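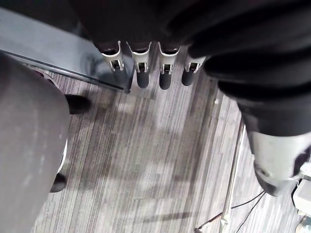
Search this encyclopedia Go

Undlow (footwear)

Last revised in February by Hiba Twal

Undlow is a low-cut skateboarding shoe made by the footwear company Bilolia. It has a suede upper, a vulcanized rubber sole and a stitched toe cap, and it is sold in six standard colors. The shoe is best known for its limited editions, produced with skate shops and board makers.

Development

The Undlow was designed by Benjie Catacutan, who had joined Bilolia as a pattern cutter. His first version used a canvas upper, which wore through quickly at the outer toe where the shoe drags against grip tape. Catacutan replaced the canvas with suede and moved the lowest pair of eyelets inward so that the laces were less exposed. Testing with riders lasted 18 months. The padded tongue was added late in that period, after complaints of bruising across the top of the foot.

Collaborations

The first limited edition was made with Awad, a maker of skateboard decks. It was dark green with a cream sole, and 1,545 pairs were produced, each with a spare set of laces. A matching deck was sold separately. A second edition with the clothing label Plosura followed – this time in brown, with a corduroy heel panel – and was carried by over 60 independent shops. Plosura also issued a T-shirt and a canvas belt in the same colors.

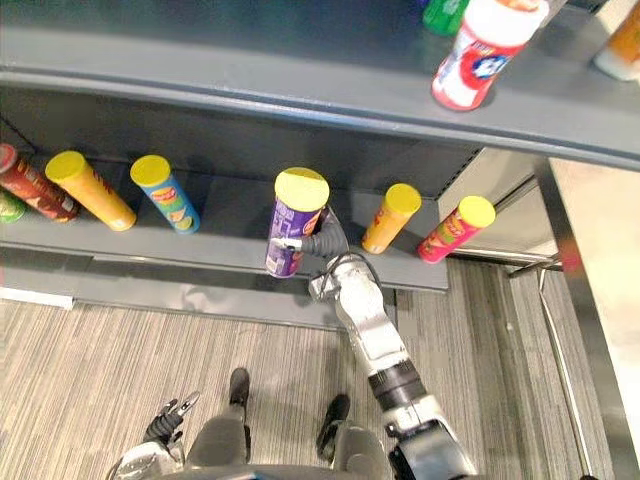
Chip canisters on gray metal store shelving.

Later editions have been smaller and are usually released through a single shop. Bilolia does not reissue them, although the green used for the Awad shoe later entered the standard range.

Reception

Skaters have generally praised the Undlow for its board feel and the durability of its toe. The thin insole has drawn criticism, particularly from those who skate stairs and gaps, and many riders replace it. Collectors favor the Awad edition, especially pairs with both sets of laces.

See also

Vulcanized sole
Skateboard deck
Grip tape

Contact the editors | Copyright and terms of use | Back to top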